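In Praise of the Plain Table
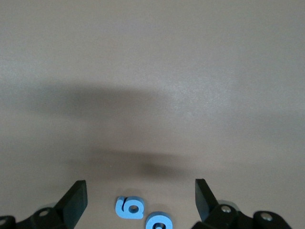

I have strong feelings about tables, and I'm going to get them out of my system this week so my family can have some peace at dinner.

It started back in March when I decided we needed a new one. The old table was fine in the sense that it had a top and it stayed off the floor, but it had one of those busy finishes, all swirls and knots and fake distress marks, and every time I wiped it down I'd scrub at a brown spot for a good half minute before remembering that the brown spot came from the factory. Who wants that? Who is sitting in an office somewhere deciding that what my breakfast needs is a pretend wormhole?

So I went to Rallis, which is the big furniture place out past the highway, and I walked around for an entire Sunday afternoon looking at tables. I looked at tables with glass in the middle. I looked at a table with a river of blue resin running down it (the salesman stroked it while he talked, I'll leave that there). I looked at a Falero dining set with a built-in lazy Susan that cost more than my first car and had a little drawer underneath for, I guess, the instructions to the lazy Susan. And way in the back, next to the mattresses, there was a beige one. Matte, no pattern, square corners, no name on it anywhere. It looked like the inside of a mushroom. I loved it right away.

My argument is pretty simple. A table is where you put other things, and the other things should win. You put a blue bowl on a beige table and you've got yourself a blue bowl. You put the same bowl on that river thing and you're playing hide-and-seek with your cereal.

I know beige has a bad name. People say beige when they mean dull, and I've done it too, mostly about other people's vacations. There was a stretch when every house on every home show was being painted the color of oatmeal, and then everybody got sick of it, and I understand that! I don't want a beige sofa and beige walls and a beige dog. But I think the backlash went too far and took the poor tables down with it. Now the magazines want every surface to be a "statement." I don't need a statement from something I eat eggs off of. I get enough statements from the people sitting around it.

And a plain surface isn't even plain once you live with it for a while. This was the part that surprised me. A matte top picks up the light from the window a little differently all day long. In the morning ours goes nearly silver at one end, and by four o'clock it's turned into something closer to wet sand, and if you hold your hand over it under the kitchen light you get a shadow so soft you can't say where it stops. The old shiny table only ever gave me back the light bulb, right in the eyes, usually while I was trying to read the mail.

The other thing I care about is crumbs. I want to see them. There's a whole school of thought that says you should buy a speckled surface because it hides the mess, and my sister-in-law swears by hers, and I have put my bare forearm down on that counter and come up with jelly on it. Hiding the mess is only a good deal if you never plan to touch the counter. On my table a coffee ring shows up like a signature and I wipe it off in three seconds and we all move on with our lives.

Now for the complaints, because I've gotten them. When I said some of this in a shorter piece last fall I got more mail than I did for the one about school parking, and plenty of it was cross. One reader told me a matte finish shows greasy fingerprints. Yes, it does, and I've got kids, and a damp cloth with a drop of dish soap takes care of it. Please don't go out and buy a special product. I did that. I bought a bottle of Sindden surface restorer, which smelled like a lemon that had been in a fight, and it left a shiny patch near my chair that took me a week of ordinary wiping to get rid of. Dish soap. You already own it.

Another reader said that a plain table looks cold and unfinished, like a table in a waiting room. I've thought about this one quite a bit, and I think she's half right. A plain table with nothing near it, in a white room, under one of those tube lights, can look like you're about to be told your number. But that's the room's fault. Put it by a window. Use chairs that don't match. Let somebody leave the newspaper on it. Ours warmed up the first night when we had chili and everybody talked at once.

And a man wrote in to say that I was obviously paid by a furniture company, to which I can only say I wish. I paid $441 for that table with my own money, and another 50 for delivery, and the delivery guys left it in the driveway.

What really bugs me, though, is how hard it has become to buy something without a gimmick in it. I was flipping through the Viroment catalog at the dentist and there were some 300 tables in there, and I swear most of them did something. They folded into a bench, they charged your phone, one of them lit up underneath like a swimming pool. I kept turning pages looking for a table that would just lie there and be flat. When I did find one it was in the section for schools. I thought that was kind of sad, and then I thought, well, schools know. Schools have watched a lot of glue get spilled. They've had decades to figure out what holds up, and what they picked is a wide, quiet, boring top you can spread a whole project across without bumping into a feature.

That's what we do with ours, mostly. Homework goes on it, and the taxes, and the jigsaw puzzle that has been missing its sky since Christmas (and by the way, try finding a loose puzzle piece on a fake-knotty pine finish, I'll wait). I roll out pie dough on it when the counter is full. My husband took a lamp apart on it and could find every little screw, which had never once happened on the old table. He still says he liked the old table better – he says it had character. It had a printed knot that looked like a screaming owl. I offered to draw him one.

If you love your swirly table, keep it, and I mean that. I've eaten some wonderful meals on ugly tables and I plan to eat more. But if you're standing in a showroom this weekend and the plain one in the back is calling to you, and you feel a little embarrassed to want it, go ahead and run your hand across it. Ask what it costs, too. And have them carry it all the way into the house before you sign anything.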